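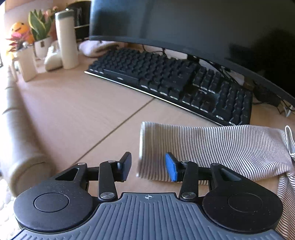
Posted by Akua Aidoo in July

pinstripe cloth on the desk – where does it live??

Desk is light wood, keyboard in the middle, and I keep a striped cloth folded to the right of it for wiping down. Always ends up half unfolded and creeping toward the monitor. Also there's a seam where the two desk panels meet and crumbs get in teh gap. Fold smaller? Drawer? Need the space for my mouse.

Desks & Home Office | 23 comments | 3 shares

Kwabena Opoku
Drawer. done

Ohemaa Aidoo
Fold in thirds, then roll it – stays put way better than flat. Mine goes behind the monitor stand. For the seam use a dry paintbrush, sweep along it not across. Don't spray anything near there, water sits in the gap and the edge swells. Ask me how I know

Kwadwo Nyarko
same problem, no fix. following

We use cookies to keep you signed in. Accept | Settings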